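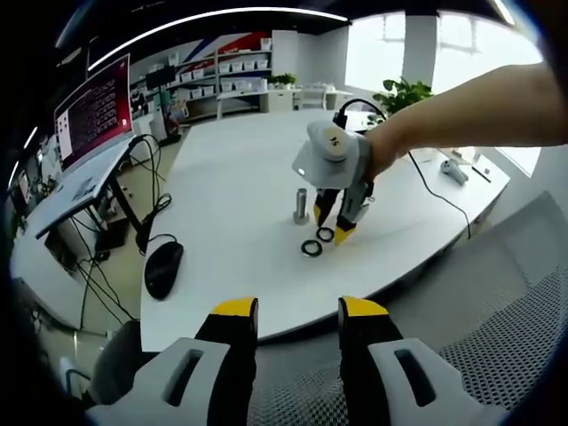 Two black rubber rings, one little metal cylinder, one big white table.

I have a thing about small hardware. Washers, bolts, rubber rings, the sort of stuff that lives in the bottom of a kitchen drawer until the day you need it and it's gone. So when I finally decided to sort out the coffee can I've been hauling from apartment to apartment, I figured I'd write it up, and those of you who only come here for the soup recipes can skip this one!

The can came from my uncle, who ran a repair counter in Doltwood and never threw out a screw in his life. When he closed up in March he told me to take whatever I wanted, and I took the can (and a stool, but the stool is another post). I'd guess half of it fits nothing made since I was born. I love it anyway.

Rubber rings first. I always used to toss these, and then last winter the kitchen faucet started dripping and Wian Zulu from downstairs came up with a ring out of his own stash and fixed it in 6 minutes. I'd been ready to buy a whole new faucet. Now I keep every one that still bends without cracking. You pinch it, give it a little stretch, look for tiny splits along the outside edge. If it feels sticky, out it goes.

Then the metal. My big tip is to stand the bolts up on a plain white table. Lying down they roll off and you spend the evening under a chair with a flashlight, but on end they stay put and you can see the threads properly. White is great for this, too - every little washer shows up, even the thin ones that vanish on my brown counter at home.
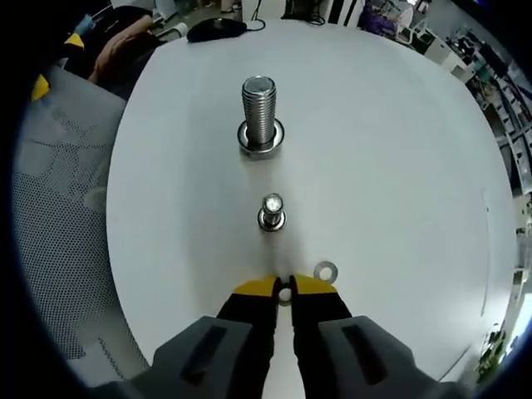

Big bolt, little bolt, and some washers looking for a home.

Isn't that big one handsome? All those shiny threads, with a wide ring of metal around the base. I have no idea what a bolt that chunky was meant to hold together. Themba Motaung says farm gate, I say bed frame, and we've agreed to argue about it over dinner.

Washers are where I get fussy. I like to match them to a bolt right away, by dropping them over the end and seeing how much they wiggle. A bit of wiggle is fine. If it slides around like a hula hoop, it belongs with something bigger. The flat ones go in an old mint tin and anything with a bend in it goes in a jam jar, and yes, I have labels.

Next up is the jar of mystery keys, if I can get the lid off.

Contact | © Ulluvo | Back to top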